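Spent the morning going through the tie drawer, which became the tie box when we moved to Dollham and has stayed in the hall closet since. Posting as I go. 1/

There are 22 ties in it. I wear two. One is navy for funerals and interviews, the other is gray and goes with everything else. 2/

Rules for today: anything with a stain I can't name goes. Anything wider than my hand goes. Anything polyester goes unless it was a present from someone who still visits. 3/

First pile is the work ties from my years at Krasniqi. All stripes, all the same burgundy. I kept one and put the rest in the donation bag. The shop on Pustevard Street takes ties as long as they are clean and have no pulled threads. 4/

Second pile is the silk ones. These take longer. Silk holds a crease if it's been lying under a weight, and mine were under a box of shoe polish and a travel iron. 5/

What worked last time: hang the tie overnight in the bathroom after a shower, not in it. If the crease is still there in the morning, lay a cotton cloth over the tie and use the iron on low, no pressing down. Hold it just over the cloth and let the steam do it. Never put the iron right on the silk, it leaves a shine. 6/

The one I'd forgotten is the teal-blue with the yellow flowers and the green leaves. Bought in Dotmont... sorry, Dudotmont, in August, for a garden wedding. It cost more than the shirt and shoes together. Long pointed petals on the flowers, a bit of brown in the outlines. It's staying. 7/

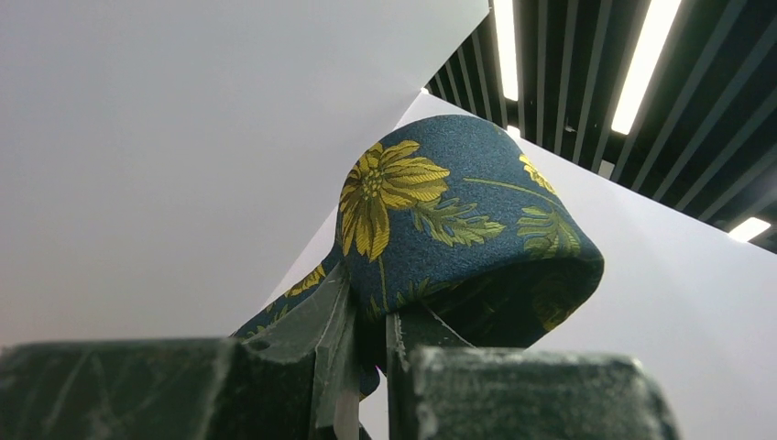

HOW I'M STORING THEM NOW
8/

Rolled, for the silk ones. Fold the tie in half end to end, start at the folded middle and roll toward the two ends. Keep it loose. A tight roll just gives you a different crease. 9/

Knits get rolled too. They stretch if you hang them. Everything else can go on a rail. 10/

The drawer is 600 mm wide, so I cut cardboard dividers from the moving boxes and taped them at the corners. One tie per slot. Wide end facing out so I can see the pattern without unrolling anything. 11/

Bag is almost full. It goes to the shop this afternoon, before I start pulling things back out of it. 12/12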